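Filed under: Student Work > Design for Everyday Life > Final Reports

Trays and Baskets: Sorting a Small Kitchen Table
Project report by Selina Pichler and Lộc Cao, second-year studio

Our project began with a drawer that would not close. Lộc's aunt, Samira Kanaan, keeps everything she cooks with in one deep drawer, and when we visited her in January it took her a good long while to find the peeler, which was lying under a rolling pin, two lids and a bag of clothespins. She laughed about it, and so did we, but on the bus home we kept talking about it, and by the time we got off we more or less had our topic.

The question we settled on was a plain one. If you take the food and the small tools out of the drawer and give them a place on the table, what kind of place should it be? A basket keeps things together and looks friendly, but you can lose a small thing in it. A tray shows you everything at once, but it takes up a lot of table and things slide around on it. We wanted to try both side by side, with the same few items, and see which we liked living with.

We gave our setup the name Faner, mostly so that we could stop calling it "the table thing." It has one flat tray with a raised rim and two woven baskets, one dark and one light. The idea is that food goes in the baskets and whatever you are about to use goes on the tray. Our whole budget was 218, and we are proud to say we did not spend all of it.

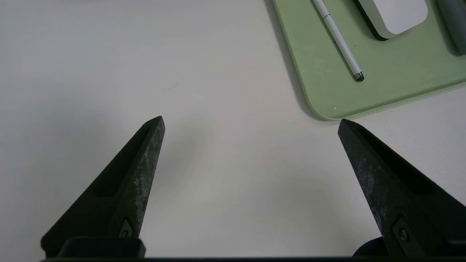
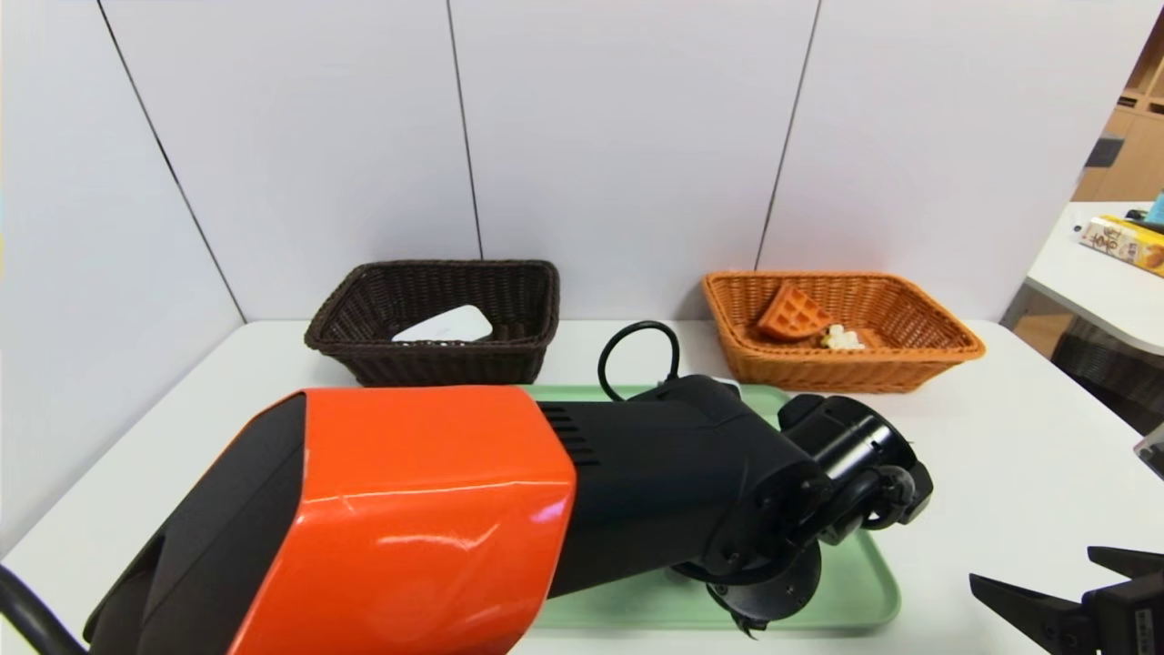

Both baskets are at the back of the table, with the waffle in the lighter one.

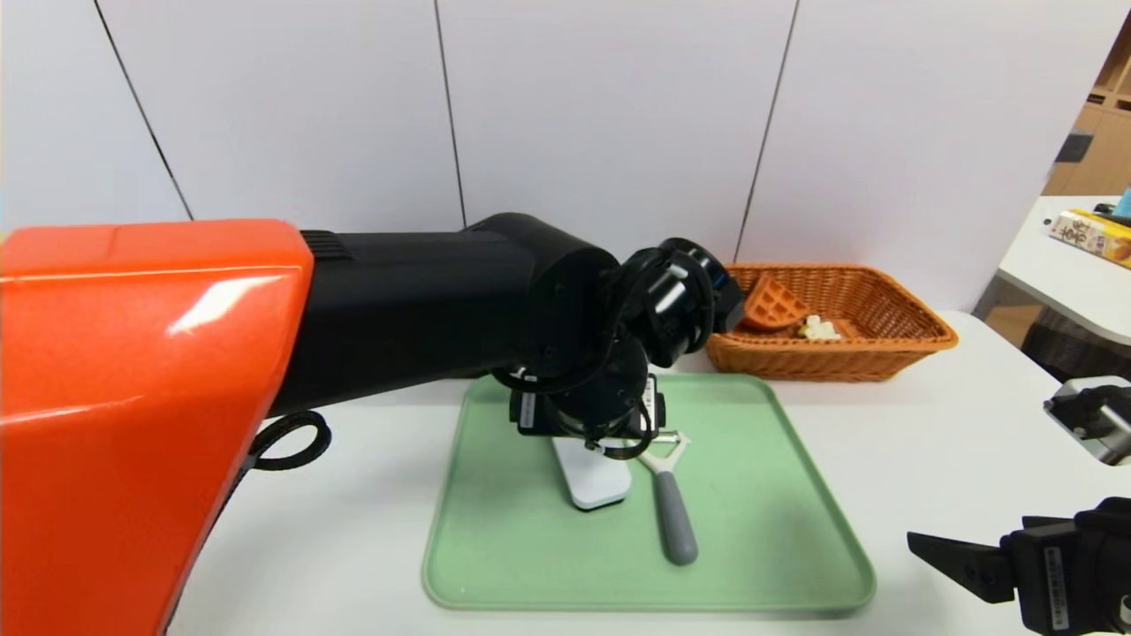
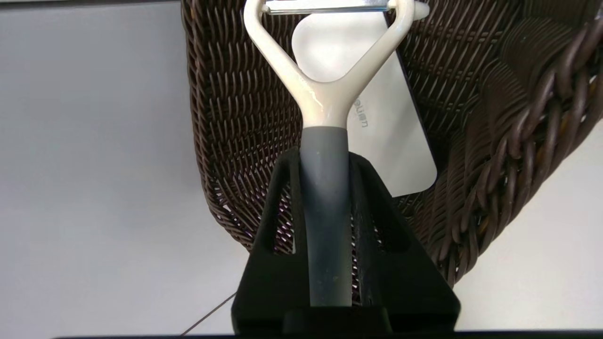

The peeler became our favorite test item, a little to our surprise. It has a wide head and a long handle, so it never wants to lie the way a spoon does, and in a basket the head likes to catch on whatever is next to it. On the tray it gave us no trouble at all. Marlene Fortin, who was kind enough to read our first draft, pointed out that a tool with a blade ought to be somewhere you can see the blade anyway, and we think she is right about that.

The food was the other way around. Waffles look lost on a tray, and they looked very much at home in a basket - this is a matter of taste, we admit, but all of us felt it. We also found that the color of the basket mattered more than we had planned for. Pale things are easy to spot against dark weave, while an orange waffle in an orange-tan basket blends in a bit. If we did this again we would choose the basket colors after choosing the food.

We had hoped to try a divided tray as well, and Remo Zwahlen lent us a very nice one, but it came too late to include properly and we did not want to rush it. It will go into our next round, along with a shallower basket and (if she will have us back) a week on Samira's own kitchen table. She has already told us the clothespins are staying in the drawer.

Comments (3)

kaelin_fan: Nice to read a report about something I could do at home this weekend. Did you line the baskets with anything? Mine shed little bits of wicker into the bread.

Lộc Cao: Thank you! We didn't line them, but a cotton napkin would be a good idea, especially for bread.

tidyish: Team tray here. I've had one next to the stove for years and the peeler lives on it.

We use cookies to remember your settings and to see which pages are read. By continuing to browse you agree to this. Accept | Manage choices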